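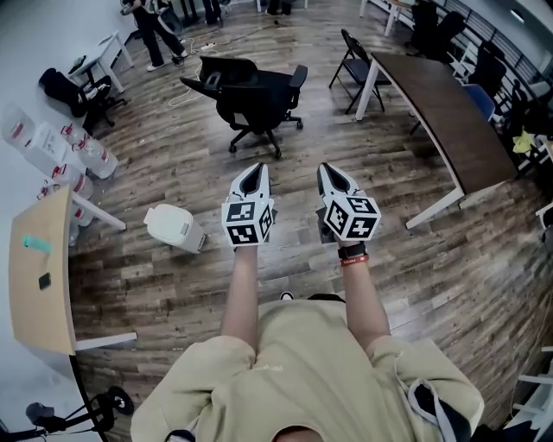
A pair of hand-held grippers, marker cubes on top, one per hand.

Step 4: Marker cubes and the walk-around test

By now you should have two printed gripper bodies, four jaws and a growing suspicion that you could have bought something. Good. We can put the cubes on.

The cube tells the tracking software where your hand is. We call the whole contraption Grirkik, after a filename typo that outlived every attempt to fix it.

1. Print the cubes in white. Matte filament, please. Our first pair was glossy and the tracker lost them each time we walked under a light.

2. Print the markers on plain paper at 100% scale. "Fit to page" is how we ended up with 42 mm markers that measured 39, and a gripper that believed it was under the floor.

3. Trim them, leaving a white margin outside the thick black border. The tracker needs that edge more than you need a neat cube.

4. Glue stick, one face at a time. Every marker on both grippers gets its own ID. We used 21 through 26 on the left and then, full of confidence, 21 through 26 on the right. The software put both hands in the same place. It was very calm about it.

5. Screw the cube to the body with two M3 x 6 screws. Snug is enough. The plastic strips if you look at it firmly.

Now the test. Clear a patch of floor, hold a gripper in each hand with the jaws pointing away from you, and start Flerketico in preview mode. Reach forward, pull back, then turn each wrist slowly — slower than that — while you watch the two outlines on the screen. They should follow without jumping.

If one flickers, check for a curled marker corner first. If they swap hands, go back to item 4 and have a think. If both drift the same way, redo the camera calibration from Step 2, the one you skipped.

Leave the jaws alone for now. Springs are Step 5, and you will want safety glasses and a lid for the spring box.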